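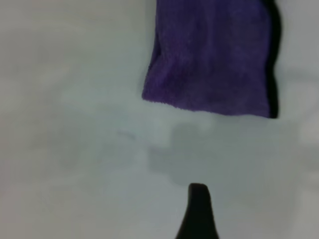 Paper towel people, I love you, but you're wrong. I've kept a purple microfibre cloth within reach of my desk since August and I'm never going back.

The usual argument is that a roll is quicker. Quicker for what? A coffee drip on a white table is a two-second job either way, and the cloth goes in the wash (cold, no softener, please!) and comes back for more. 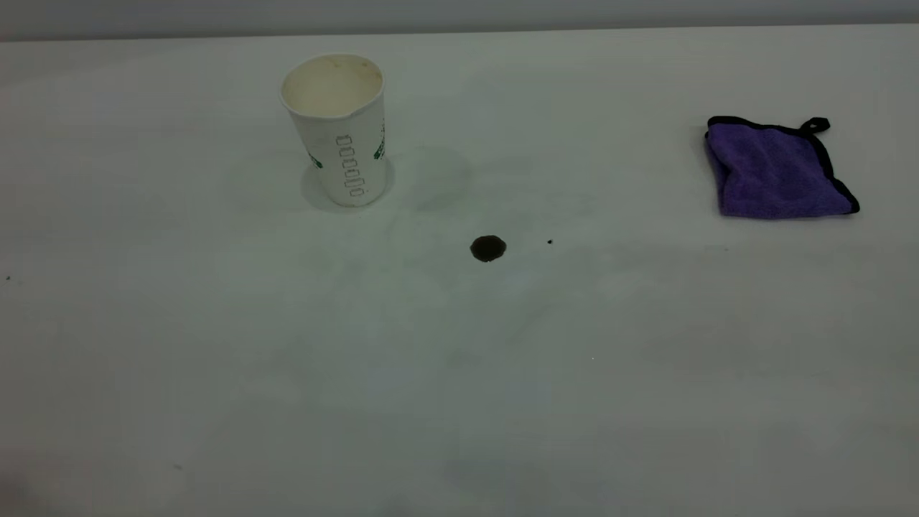
Wipe it while it's small

Black coffee on white is the colour of guilt. Leave a puddle the size of a coin over lunch and you'll be scrubbing a ring at three. My favourite café, Brundonside, wipes as it goes and the tables look brand new. 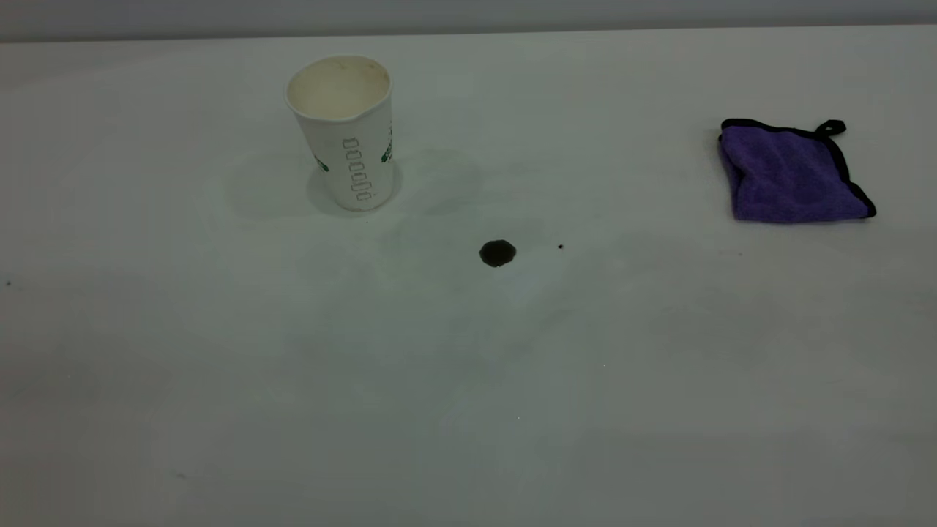
And the cup?

I'd happily see the paper cup gone from every office in the country. They dent, they tip, they go a bit brown inside, and then they sit there until somebody else bins them.
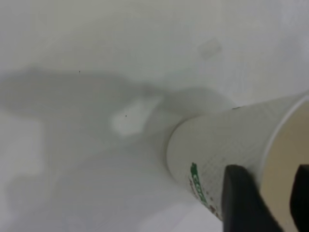

Yes, I still grab one when I've left my mug at home. I'm not a saint, I just own a cloth.

Related
My 3 favourite mugs
Does a Kocsis kettle earn its spot?
Desk tidying, one drawer at a time

Contact | © 2021 Rullen | Back to top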